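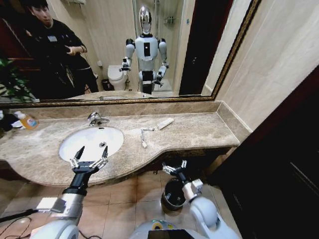

Stevusbridge Savers and Investors Circle
Minutes of the January meeting

The meeting was opened by the chair at 7:00 pm in the upstairs room at Palora. 19 members were present. Apologies were received from six members. The secretary took the minutes.

1. Minutes of the previous meeting

The minutes were read and accepted with one correction. Under item 4, the words "short bond fund" should be "short-term bond fund". The secretary will change this in the file copy.

2. Matters arising

The letter to the broker about the late dividend statement was sent in the first week of the month. A reply has come, but it does not answer the question of why the statement was late. The chair will write again and ask for a clear answer before the next meeting.

The old password for the shared account was changed as agreed. Members who still have the old one on paper were asked to destroy it.

3. Report on the portfolio

The portfolio secretary gave the report. The value of the common fund went up a little since the last meeting. Most of the increase came from the bond part, as yields were lower and prices therefore higher. The share part was almost flat. The smaller company shares lost some value, and the larger ones made up for it.

One member asked if the report can show the income separately from the change in price. At the moment both are in the same column and it is difficult to see what the fund has really earned. The portfolio secretary agreed and will prepare the next report in this way.

Another member asked about the cash position. It was explained that the cash is higher than usual, as two bonds came to maturity in the same month and the money was not yet invested again. See item 4.

4. Use of the cash from the matured bonds

This was the longest discussion of the evening. Three proposals were put to the meeting:

(a) to buy new government bonds with a maturity of two or three years;
(b) to leave the money in the deposit account until spring;
(c) to put half in short bonds and keep the other half as cash.

Those in favor of (a) said that deposit rates will follow the central bank down, and that it is better to fix a rate while it is still acceptable. They reminded the meeting that the Circle waited too long on a former occasion and had to accept a lower yield.

Those in favor of (b) answered that inflation is not yet at a comfortable level, and that the market has perhaps already counted on more rate cuts than will come. If the cuts are delayed, bond prices will fall and the Circle can buy more cheaply. One member said that it is not the work of the Circle to guess the next decision of the central bank.

Proposal (c) was brought in near the end of the discussion. Some members found it too careful, but it had the most support. A vote was taken by show of hands. Proposal (c) was carried, with two members against. The portfolio secretary will place the order and inform members by email when it is complete.

5. Currency risk

The chair asked the meeting to think about how much of the fund is held in foreign currency. There is no rule on this in the Circle's guidelines. Several members would like an upper limit. Others think that a fixed limit can force a sale at a bad moment - for example, when the foreign currency has gone up quickly and the limit is passed only for that reason.

It was agreed to take no decision yet. The group from Hayes has a written rule on the same question and has offered to send a copy. The secretary will send it to all members when it is received.

6. Fees

The custody fee will go up from spring. The secretary compared the new fee with that of a firm in Kedton. The Kedton firm is cheaper for holding, but it asks more for each order. As the Circle makes few orders in a year, a change may be useful. The secretary was asked to find out the cost of moving the holdings, and how long the fund would be blocked during the move.

7. Other business

A member asked for a short introduction to reading a yield curve for the newer members. The portfolio secretary is willing to give it, before the next meeting, at 6:30 pm.

Members were reminded that the yearly contribution is now due. Payment by bank transfer is preferred.

8. Next meeting

The next meeting will be held in February, same place, at 7:00 pm. Points for the agenda should reach the secretary six days before.

The meeting was closed at 8:50 pm.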